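Renting vs. buying choir robes for a one-time concert?
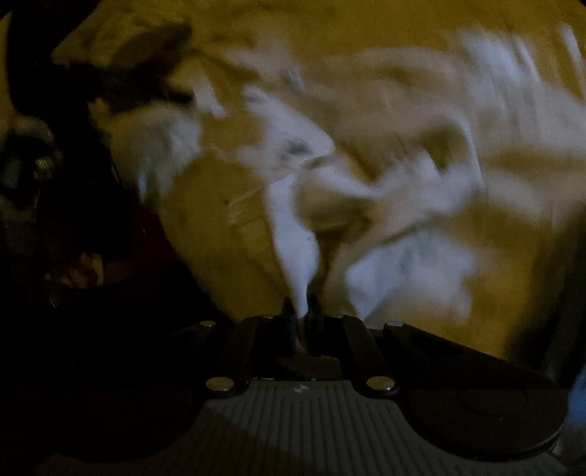

Our community choir in Stetport has always sung in black pants and whatever top people own, and this spring we finally want to look like a group. I got two quotes. Clundico will sell us new robes for 2,259 dollars with the stoles included, and Grilthorpe quoted 1,220 to rent the same number for one weekend, shipping both ways. The rental is cheaper, sure, but it's more than half the price of owning them! My other worry is wrinkles. Everything I iron ends up looking like that crumpled white cloth on what's probably a bed, and we picked a white robe (I was outvoted on burgundy). Does anybody have experience with either place, or with white robes in general? We need to order soon and I keep going back and forth.

stetport_alto
Posted Jan 11, 2026

pewter_and_lace

I order for a church group and a high school, so I've done this both ways. If there is any chance you'll sing a second concert in robes, buy. Rental robes come in the sizes they have left, and the year we rented, our tenors all had sleeves down to their knuckles. Plus you pay for anything with makeup on the collar, and with white you WILL have makeup on the collar.

On wrinkles, ask what the fabric is before anything else. A matte polyester robe will drop most of its creases if you hang it in the bathroom while somebody takes a long shower. Go over the front yoke with a steamer after that and leave the rest alone. Don't put a hot iron on it, you'll get a shiny patch that never goes away (ask me how I know). Cotton blends look nicer up close but you'll be pressing pleats until midnight.

Also, get one sample robe first and hold it up under your actual stage lights. Some white ones are thin enough that you can see a striped shirt right through them. Ask them to put it in writing whether the sample fee comes off your order. And measure people from shoulder to floor with their concert shoes on, don't just ask for heights, everybody adds an inch.

oldbassclarinet

We bought ours secondhand from a school that switched colors. Paid 60 dollars for a whole box of stoles too. Worth calling around.

marching_mom_2

Never used Clundico. I did rent from Grilthorpe for a graduation in November and the gowns were fine, but they came folded flat in plastic and the return label was missing, so I spent a while on the phone. They did fix it. I'd ask for delivery a few days early so you have time to hang everything.

There's a brand called Żak that makes a zip-front robe with a lining, if see-through is the problem. Pricier I think, I only looked at the website. The zipper is nice if you have older singers who don't like pulling things over their heads.

stetport_alto

Thanks all! I've asked Clundico for a sample and I'm going to call the two high schools near us about used ones. Will bring up the makeup thing at rehearsal and maybe reopen the burgundy discussion while I'm at it.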